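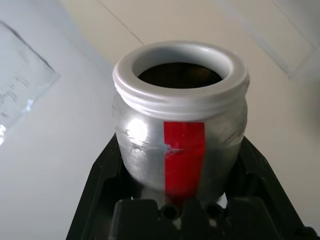 How does a gripper know which way a round object is turned once it has been picked up? It compares what the wrist camera sees with a stored view of the same object, and reads the remaining turn from any marking that breaks the symmetry.

Search this journal Advanced search Go

4.2 Turning errors after the grasp

Figure 1. Wrist view of a silver jar with a red vertical stripe, held between the two fingers.

We were fond of plain jars when we began this work, and they taught us a good deal about patience. With the Solter estimator, 44 of 407 grasps ended with a turning error above 10 degrees – far more than we had hoped for. Adding the stripe cue described by Rashti brought that down to 40, a small gain, and we would gently ask readers to treat it as such. Scuffed and shiny surfaces are taken up in the next section.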